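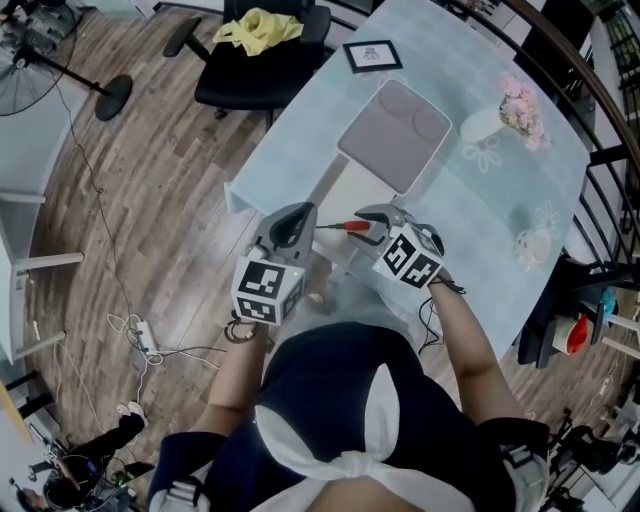 Kadir reckons a glass table is a mistake for anyone who owns more than two things, and that I'd have been better off with the plain one from Michiels at 74 instead of paying extra for the light blue. He said all this on the phone while I was trying to decide where the flowers should go, so I only half listened.

12th November, then, and the big room is coming along. The pink flowers are in the white vase and I love what they do on the glass – a sort of white flowery pattern all over it! I've put the little black-framed picture down at the far end for now (it wants a wall, but which one?). The white tray with the grey padded top can stay where it is until I think of something to keep on it. Tineke says keys. I say if I put keys on it I'll never find them again.

The yellow cloth is still in a heap over the back of the office chair. I keep meaning to fold it and then I go and make tea. And the fan needs to go up to the loft, it's November for heaven's sake, only that means sorting out the cables by the power strip first and they're in such a tangle that I'd rather do the ironing.

Spent 40 on a lamp from Trandgate in the end, coming next week they say. Might stand it near the stairs, by the railings, where it gets gloomy after four. Must ring Tineke back about the curtains before I go up – she wants the measurements and I've lost the tape measure again.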